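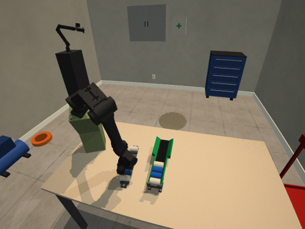
Render: arm at the left side of the table

Floltumex free spins, wagering terms

reelmath_2
Wednesday, December 15, 2021
Does the Fevcombe bonus at Floltumex apply wagering to winnings only, or to deposit plus winnings? Terms list 17x and do not state the base.

oddlot
Winnings only. Mine cleared at that in September.

Dultstead95
Disagree. Support told me deposit plus winnings. My counter started at 2764.

oddlot
Was that the reload offer? Different terms.

Dultstead95
Yes, reload. Still the same clause number.

reelmath_2
Same clause, separate tables. I'll ask for it in writing before I deposit.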